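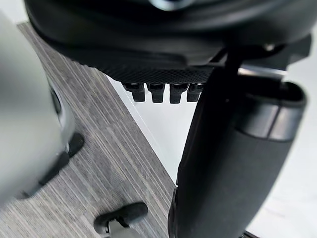
I'd read the leaflet for the Ra on the train up to Colerham, so I thought I knew what I was in for: a two-armed kitchen helper from Arkholm, yours to hire for 772 pounds a month. Wahyudi Nair, who looks after the trial kitchens, wanted to talk about fingers first (fair enough, it's what he loves!). One of them is pale and rounded with a little black rubber pad sticking out, and he kept tapping his own thumb to show me where it sits. "The pad does the gripping," he said. "People look at the arms, but I look at the pad."

So what's it like with crockery? "Bowls it likes," he told me. "A rim is a gift. Mugs are moodier, they roll about and end up on their sides and then you've got to think about which way in." He says they logged 1,826 pick-ups between April and the week I came, and he still winces at the sound of china.
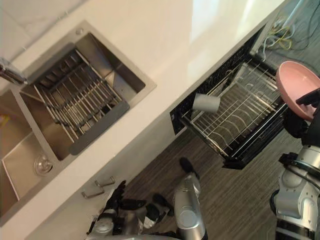
The Ra with a pink bowl over the pulled-out rack.

I asked what he'd change, and he didn't even stop to think. "Speed! My mum would have the lot done and be sat down with a tea." A full rack takes it 30 minutes, and I'll admit I'd get itchy fingers waiting that long. Brock Cormier, who handles the hire side, was more bothered about kitchens with narrow gaps between the units, and said they'd come and measure up before anyone signs.

Would he have one at home? Wahyudi laughed at that. "Ask me when my kitchen's bigger." They've room for 200 homes on the first list, and he reckons the phone will be busy.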